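Apr 22, 2021
Cell B, table tests, grid placement method
Entry by Chepkoech. Halima on the desk side in the morning, Subira after lunch.

Carried on from the last entry. The question is still whether we can get away with calibrating the arm to the table one square at a time and skip the single whole-table fit. The whole-table fit is fine near the base and drifts as the arm stretches out. Naomi thinks most of that drift is the table surface and a smaller part is the arm. I think it's the other way round. Today was meant to sort out at least some of it.

Method as run (call it per-square, for now):

For each taped square, touch off at the four inside corners with the pointer, then fit a small plane to those four points. Store plane and offset with the square's row and column. When a target falls in a square, use that square's plane for height and tilt and the square's own offset for x and y. Targets that fall within 12 mm of a tape line are thrown out for now. We need a rule for blending across the lines and don't have one.

Whole-table fit for comparison uses the same touch points, all thrown into one least squares fit. Same data in, so the only difference is how it gets carved up. Halima asked whether that is fair to the whole-table method, which would normally get fewer points. I think it's more than fair to it. Left it.

Test object is the small bottle, same one all day, picked from above and set back down upright at a commanded point. Error is measured from the commanded point to the center of the base with the printed target sheet and a loupe. Slow, but the overhead camera numbers disagree with themselves from one session to the next and I don't trust them under a millimeter.

Morning

Touched off all the squares. Two had to be repeated, one where I had the pointer on the tape instead of inside it and one where the number came out so far from its neighbors that I assumed a typing mistake. It was a typing mistake (swapped digits). Note for the script: reject any corner that sits more than 3 mm off the plane through the neighbors and ask again. Halima will add it to the Aryee branch.

Started the placements at the near row. Speed held down to the slow setting for the whole set so that the comparison isn't muddied by settling time. We had 600 placements planned over both methods and got through 62 of them before lunch. That is well short of the pace I wrote in the plan. The loupe reading takes longer than the motion does. I would rather have fewer and better readings, but Lilian wants the full set before the method goes into the Nindarance report, so we need a faster way to read the error or another pair of hands.

Near row: no difference between methods that I would defend. Both land inside 1 mm nearly every time. Expected.

Middle: per-square begins to look better in height. In x and y it's a wash.

Afternoon

Far rows with Subira. The whole-table fit reads low out there. The gripper comes down further than it should and the bottle gets pressed at release. Twice it tipped as the fingers opened. With per-square heights on the same targets it stayed up every time. So the height part of the result looks real, with the caution that it's a small number of trials and all on one object.

The x and y part is less clear. Per-square gives a smaller mean error at the far end but a wider spread. I went back over the touch points for the two worst squares and the corners don't agree with each other very well, so the plane there is fitting noise. Four points for a plane is thin. Subira suggested a fifth touch in the middle of each square, used only as a check and kept out of the fit. If the check point misses by more than a set amount, touch the whole square again. I like this better than adding it to the fit, because then we also get an honest number for the report. Trying it tomorrow on the far rows only.

Naomi came by and we argued about table against arm again. Her test: swap the squares' planes between the two ends and see how much worse things get. I don't think that separates the two causes. A better test might be to touch the same far corner with the elbow in two different poses. If the table is the problem, both poses agree. If the arm is the problem, they won't. Should take under an hour. Added to the list.

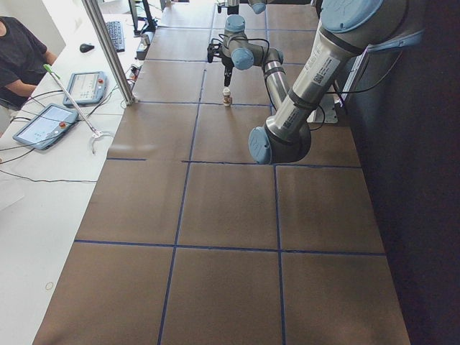 Far-row target, gripper over the bottle. Pendants on the desk at left.

Stopped the placements early to save the logs. The second arm was left out of the tests today and its transform is still the old whole-table one, so don't use the two together at the far end until it has been touched off as well. I put a note in the config header saying so.

Small things

The log writer drops the last line if the run is stopped by hand. Lost one reading that way, retyped it from paper and marked it with an asterisk.

Row and column numbering in the script starts at zero and on paper it starts at one. I got caught by this once today. From now on use the script's numbering everywhere, paper included. Old sheets stay as they are, marked OLD at the top.

Odwood quoted 8 working days for the stiffer pointer holder. Ordered two.

Statunent still exports the planes with the normal pointing down on some squares. The sign gets flipped on import, so results aren't affected, but anyone reading the raw file will be confused. I reported this in September and it's still open.

To do

- Fifth touch point, far rows (me, Subira)
- Two-pose elbow test on one far corner (me, Naomi to watch)
- Corner rejection in the script (Halima)
- Blend rule for targets near the tape. Linear between the two planes is the obvious first try
- Ask Lilian whether a smaller set would do for the far rows if we report the spread properly
- Repeat ten of this morning's near-row readings with a different person on the loupe, so we know what the reader contributes

Raw sheets are in the blue binder, behind the last divider. Logs are copied to the group drive under today's folder.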